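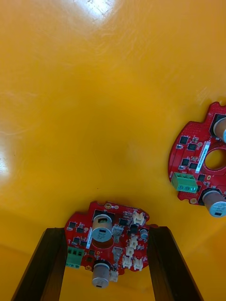 Looking after Undo: the board cell on its yellow table

Undo is the cell at the back of our Portela shop. It picks up red circuit boards and puts them down somewhere more useful. We named it after the button we kept wishing it had. It has been moving boards since August, and what follows is the upkeep so far, mostly in the order I remembered to write it down.

1. The grip

In the opening shot the two dark fingers have a board by its sides, with a second one lying flat to the upper right, waiting for attention. The outline of these boards is all curves and notches, so "by its sides" took longer to settle than I would like to admit. There is a green screw terminal block on the left edge and a crowd of cream-white connectors on the right, and the fingers have to find board between them. We teach the grip at crawl speed, save it, then run it again at crawl speed in case we were lying to ourselves the first time.

2. Closing force

The gripper came from Laltura set for something sturdier, possibly bricks. We turned it down until a board slipped, then up 2 notches. The value is written on masking tape inside the cabinet door, next to the three earlier values, all of which were also final.

3. The capacitors

Two tall silver ones stand up from each board and set the height for everything else. Approach is straight down, retreat is straight up, and any clever diagonal gets deleted on sight. I have deleted several of my own.

4. The table

Yellow, glossy, and good at showing off the ceiling lights. You can see the glare patches, along with the swirls left by our enthusiastic early cleaning. Soft cloth only now. Red on yellow is an easy job for the vision software; white glare on yellow is where it starts having opinions. We masked off the worst spot in the settings and moved on with our lives.

5. Finger check

Every 200 cycles we wipe the fingers down and look at the inside faces for wear. Every 2000 we take them off, check the screws, and put them back on the correct sides. They are marked L and R at the base – a Zonside tech suggested it, very politely, after a long Sunday.

6. Still on the list

A proper fixture for the boards that are waiting their turn, and a new cloth. The pick position gets retaught whenever someone leans on the table, so a sign may be next.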